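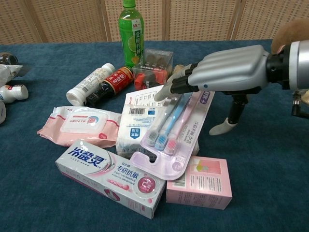

Sorting table, mixed donations: toothbrushes, wipes, a bottle of iced tea and more

Hi Gobnait,

You asked for something short on how the Lurthorpe welcome bags are coming along, so I'm typing this up with a sandwich in one hand. Short has never been my strong point, sorry!

We're 800 bags into the 1268 you funded, and I'm really happy with that. May was slow (the Hennessy delivery got stuck and we had to go begging for tote bags), but things have picked up nicely since. Valentina has us sorting everything on one big table with the teal cloth on it, the one in front of the woven divider, and it makes such a difference having it all in reach. Toiletries, snacks, drinks and little toys all get tipped out together and then split up from there.

The mixed boxes are the slow part. A plain case of toothbrushes takes no time at all, but a mixed box might hand you a card of toothbrushes, a pack of wet wipes, a bottle of iced tea and a couple of small bottles that need their labels read before they go anywhere. A lot of the labels are in Chinese, and Yurani has started a sheet matching each product to its English name so the rest of us don't have to keep shouting across the room for help. The sheet is up to 41 products now and she's very proud of it, as she should be.
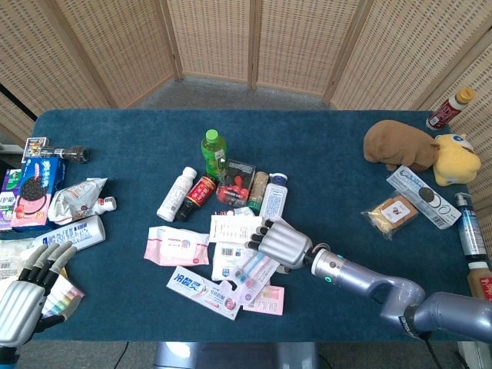
Snacks I'd like your opinion on. Cookies like the Oreos are popular with the families and they pack well, but they take up a lot of room next to the toothpaste and wipes, and the bags don't close if we put in a full box plus a drink. Darragh wants a separate snack bag for each household. I think he's right, but it would mean buying 30 more packs of totes from Gondon and that isn't in the budget you approved. Could we move it over from the printing line? We've hardly touched printing.

One thing we changed without asking you: drinks now go in last, standing up, on the side away from anything in a paper packet. We had one leak in an early batch and lost the whole bag. I've put it under breakages on the expense sheet.

Still to do: the remaining bags, the thank-you cards, and a proper shelf for the small bottles. Teresa has the receipts and will send them over with the expense sheet. Let me know about the totes when you get a minute, and come by any time before four if you'd like to see how we're set up!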